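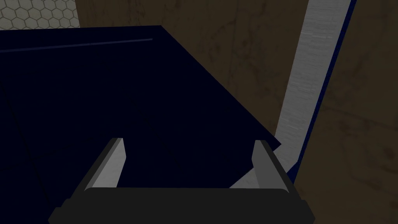
# Grandparents on the trip: notes for the Brarnbridge talk

Dec 23, 2018

**Opening (2 min)**

- Say hello, mention the handout by the door.
- Tonight is about traveling with three generations. Most of what I know comes from one week in Brarnbridge in October and a shorter stay in Kilolska the year before.

**Where to sleep**

- In Kilolska we took one big house. One bathroom downstairs, the rest up a steep flight. My mother stopped going up after the second day.
- In Brarnbridge we booked two apartments on the same landing. Much better. The kids went back and forth in pajamas.
- Ask the owner how many steps there are from street to bed. Ours said "a few." It was 13.

**Getting around**

- The Gudska ferry takes strollers and wheelchairs, but the ramp is steep at low tide. Go midmorning if you can.
- We drove one day and regretted it – parking was a long walk from the harbor.
- Bus 32 goes from the station to the beach and has low floors.

**Meals**

- Eat the big meal at noon. Grandparents like it, and small kids are still cheerful.
- The Ó Flaithearta tearoom will hold a table for 12 if you call the day before. Ask for the back room, it's quieter.

*(Pause, ask who has done a trip like this.)*

**Time apart**

- Plan one afternoon with no plan. Ours went to the swimming pool, a nap and a bookstore, in separate groups.
- Agree on money before you leave. We used a shared envelope for groceries – everything else, each family paid its own.

**Questions**

- If someone asks about travel insurance for older people, point to page 2 of the handout.
- Leave the ferry timetable on the table for people to copy.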